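4.2 Renewals and the problem of the unchanged list

Sanctions lists are easier to write than to read. Our corpus holds 151 renewal decisions, and in 118 of them the annex came back without a single name added or dropped. Kováčik calls these "photocopy renewals" - a little unkind, though we have read all of them and see her point.

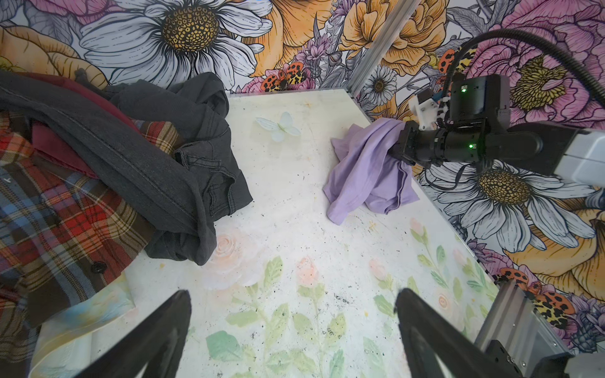

Figure 2. Bench setup with two grippers, one holding a lavender cloth.

Coding the remaining decisions took longer than we had planned. A delisting may mean that a person won in court, changed jobs or died, and the published text seldom says which. Two coders therefore worked on every annex separately. Each could keep a firm grip on one corner of a text, much as the black gripper in Figure 2 has its cloth, while the rest hung in folds that the other coder read quite differently. Disputes went to a third reader, who settled 13 of them and sent 2 back with the remark "unclear in any language." We left both out of the counts in Section 5, where the lapsed September measures are also treated separately.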